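Section 4: Setting Up Your Home Energy Monitor

The Stelura monitor reads the power moving through your electrical panel and turns it into a running estimate of your household's carbon footprint. Allow 30 minutes for this section. You will need the monitor, both sensor clamps, and a recent electric bill.

CAUTION: The clamps must be fitted inside the panel by a licensed electrician. Parts of the panel stay live even with the main breaker off. Do not remove the cover yourself.

4.1 Connect the monitor

1. Have the electrician fit one clamp around each main supply wire, with the arrows pointing toward the breakers.
2. Plug both clamp leads into the ports marked A and B.
3. Switch on the monitor. The light blinks amber while it starts up.
4. Open the Lenz app and choose Add Monitor.
5. Enter the 8-character code from the label on the back.
6. Wait for the light to turn solid green.

Note: If the light is still amber after 4 minutes, move your router closer or use the network cable.

4.2 Enter your household details

1. Go to Home, then Profile.
2. Enter your zip code. The app uses it to look up how power is generated in your region.
3. Enter the number of people living in the home.
4. Select your heating fuel. Gas, oil, and propane are not measured by the clamps, so you will need to add those amounts from your bills each month.
5. If you have solar panels, turn on Two-Way Metering.
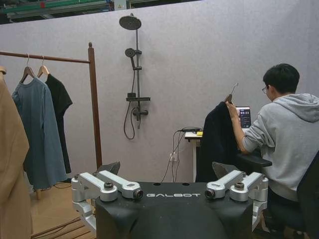 4.3 Set a baseline

1. Tap Baseline, then Start. Live as you normally would until the app reports that the baseline is complete.
2. Compare the daily average with your electric bill. A gap of over 30 percent usually means a clamp is facing the wrong way.
3. Tap Save. Later savings are counted from this figure.

Note: Avoid setting a baseline while you are on vacation. One test household saved a baseline of 238 kWh a month while away and showed no savings for the rest of the year.

To start over, choose Clear Baseline. Your past readings are kept.

Section revised Dec 17, 2020. Text by Oriana Aravena, checked by Malte Mühlbauer.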